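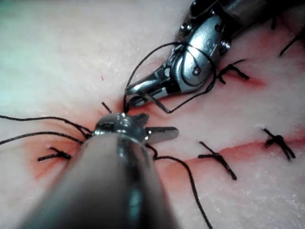 Knot tying on the pad, loop on the upper driver. Attached to message, shown by archive.

Boltside-bench mailing list
Subject: Re: Draft rules for bench suturing, section on thread handling
From: Teodor Furtună
Date: 2023-09-13

Dear all,

Thank you to Từ for reading the draft so carefully. I answer between the lines, and at the end I put a new text for the section, so that people who do not want to read the discussion can go directly there.

> I have three problems with the thread section. First, it says
> "the thread shall not touch the body of the instrument." When
> we make the loop, the thread has to go around something. With
> the wrists we use at Sorklow it often goes over the housing and
> not only over the jaws. If I read your rule strictly, almost
> every knot we tie is a violation.

You are right, and the sentence is bad. I wrote it thinking of thread that gets caught in the joint, and then I forbade much more than I wanted. In the attached picture the black thread goes up from the pad, over the wrist of the upper instrument and down again on the other side. I would not like to mark this as an error. The wrist has a pivot pin, some small openings between the segments and a fitting like a screw, and these are the places where I am afraid of a catch. So the rule must speak about the thread being caught, and it must say what the robot does in that case.

My proposal: contact with the wrist is permitted during the loop. If the thread does not come free when the program expects it, the robot stops both arms and holds the position. It does not pull harder. A person then decides. At Clastgate we had the automatic retry switched on until March, and I am now quite sure that a retry under tension has no place in a shared procedure, even if it saves time.

> Second, the tails. You ask that they are cut "short and equal."
> How short? And why equal?

I have no good reason for equal, so I take it out. The tails on our own pads go in all directions and some lie over the line, and the knot under them can be perfectly good. What matters to me is that a cut tail is not picked up by mistake when the next stitch is made. A loose end near a finished knot looks very similar to the thread in work, for the camera and sometimes also for me. I suggest that each site writes down a minimum and a maximum tail length before the session and keeps to it. I do not want to put one value for everybody, as we do not all use the same thread.

> Third, the two instruments. The draft wants a clear distance
> between the tips at all times. This is not possible when the
> knot is formed. They have to come almost together.

Agreed, they do. I took that sentence from our general rules for two arms and did not think enough about it. The distance should apply to the shafts and to travel moves. For the tips, I would replace distance with speed: inside the knot area, only one arm moves fast at a time, and the other one moves slowly or stands. We limit the slow arm to 4 mm per second, but please treat this as our local setting and not as a recommendation.

> One more question, less important. Do we count a pad as used
> after one line of stitches?

I would say yes for scoring, no for training. For scoring, a fresh line on a fresh part of the pad. Holes from earlier stitches make the next ones easier or harder, and I can not tell which. I looked through our log, which has now 3,902 knots, and unfortunately for roughly 200 of them the operator did not write the age of the pad, so I can not answer with our data. This field will be required in the form from now on.

New text for the section:

5.1 Thread may touch the jaws and the wrist of either instrument while the loop is made. Thread shall not be pulled while it is caught in a joint, an opening or a fastener.

5.2 If the thread is not released at the expected step, both arms stop and hold. Automatic retry is off. The operator records the stop before going on.

5.3 Tail length limits are chosen by the site and written in the session sheet before the first stitch.

5.4 Minimum distance applies to shafts and to travel moves. In the knot area the speed limit of the site applies to at least one arm.

5.5 The age and previous use of the pad are recorded for every knot.

5.6 Needle drivers are inspected after every 2,000 closings, or earlier if the serrations mark the thread.

Number 5.6 is new and I did not discuss it with anyone. If you think it belongs in the maintenance section, I will move it.

Please send objections to the list and not only to me, so that the others see them.

With best regards,
Teodor Furtună
Clastgate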